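Bench notebook, Symonenko cell, March, started 4:30 pm

Okay, rules. I said I'd write up the house rules for the two-arm cell before we hand the draft over to Guvville, and I've been putting it off, so I'm doing it in the notebook first where I can be messy.

Stop button first. Whoever is running the arms has it within reach of their free hand, and they press it once before the first run of the day to see both arms drop out. Both! I found a log page where only the left one had a check mark. From now on it's two boxes on the sheet, left and right, with initials.

Speed. Setup speed is capped at 16 percent and stays there until somebody has stepped through the whole motion and signed for it. I know it's slow (I complained too), but the Gatell checklist we copied this from has the same idea and I don't want to argue with it. After any change to the layout on the mat you go back to the low cap. Moving a cup counts as a change.

Shared space is the part I keep rewriting. The old wording from job 633 said the arms "should not normally" be in the middle zone together, and that's useless for cable work, where you want one gripper holding and the other one guiding. New wording: one arm moves, the other holds still, unless the program has been reviewed for both moving. The reviewer can't be the person who wrote it.
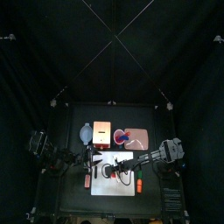
Cables on the work surface get their own line too. Grip, then a short pause, then a slow pull, and if the line goes tight you stop and let go by hand with the power to the arms off. Don't jog your way out of a snag – I did that once at Sketomport and spent the rest of the afternoon looking for a new connector.

Curtains closed before the arms are live. Hands out, sleeves out, phone out. If you need to straighten something on the mat, hit stop and then reach in, even for one marker.

Still open: do we log every stop or only the ones we didn't plan? I lean toward every one, with a word or two for the reason. Form 1113 has room on the back. Ask Guvville which they want, and print new check sheets before the morning run.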